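Shelf-stocking scripts: a few things that saved my evenings

My first tip is to plan backwards. I used to write the pick first and then discover the arm had no sane way to reach the shelf with what it was holding. Now I solve the place pose, then the approach, then the grasp - in that order.

Give the planner a padded copy of the shelf, too. I add 3 mm to every bar in the collision model and leave the cans at true size. Pad both and you'll get "no path found" all day long!

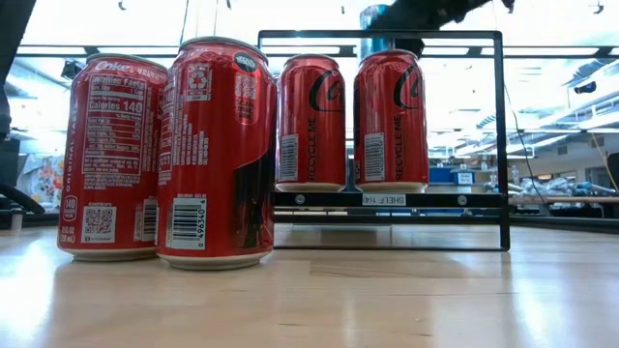 Shiny stuff needs its own settings. I run Grurkix for depth, and I drop any point it isn't sure of before fitting a cylinder, then average 32 readings. Slower, sure, but my fits quit wandering.

Last one - log the plan that failed, not just the error code. I keep the latest 200 and replay them whenever I change a setting.

Comments

godinho_fan: Do you pad the tabletop as well?

tinbender: Place pose first, yes!! Cut my replans by some 40 percent.

We use cookies to remember your settings. OK

© Narkville Workshop Notes | Contact | Back to top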